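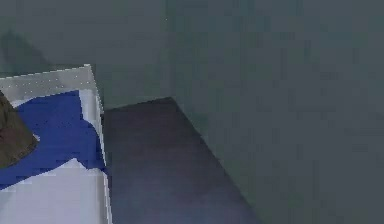

Simulator view of the cloth task: blue cloth in the white box, dark panel to the right.

Recording cloth demos by remote control in Lornik

This page covers recording a set of demonstrations for the cloth task in the Lornik simulator. It assumes you have finished the install page and that the leader arm is calibrated. If the simulated arm drifts while the leader arm is at rest, go back and calibrate again before recording anything.

The task is to pick the cloth up out of the white box and lay it on the dark panel next to it. It doesn't have to end up flat. A demo counts as good if the whole cloth is on the panel and the arm is back at its start pose.

1. Start the session

Open Lornik and load the scene called Inga. Set the control rate to 21 steps per second. Higher rates work for rigid objects, but on our machines the cloth solver falls behind and the logged times stop matching your hand.

Type a name for the session. We use the operator's initials and a task number.

2. Practice first

Do 10 runs with recording off. Cloth takes some getting used to, even if you have done plenty of block stacking. The leader arm gives you no feel for contact, so you judge the grasp by eye.

3. Record

Press the left pedal to start. Move over the box, come down slowly, and close on a raised fold. Avoid the part of the cloth nearest a wall -- the fingers catch on the box and the run is usually lost.

Lift straight up until the cloth is clear of the rim, then move right. Lower it until the bottom edge touches the panel and keep moving a little as you let it down. Open the fingers, back off, return to the start pose, and press the left pedal again.

If you miss the grasp, open and try once more in the same run. Those runs are worth keeping. After a second miss, press the right pedal to discard.

4. Reset

The scene drops the cloth in a new crumpled shape each time. Wait for it to stop moving before you start.

5. Check and export

Play back every run at double speed. Delete any where the cloth passes through the box wall. Maricica Dobre wrote a script that flags most of these, but it misses the thin corners.

Export to the Drusteck folder. Our first policy was trained on 200 runs and dropped the cloth on the rim a lot. The current one uses 685, recorded by two operators, and does better with bunched-up starts.

Questions about the pedals or the export go to Jhosep Grajales. The pedal mapping changed in April, so older session files need the convert step before they will load.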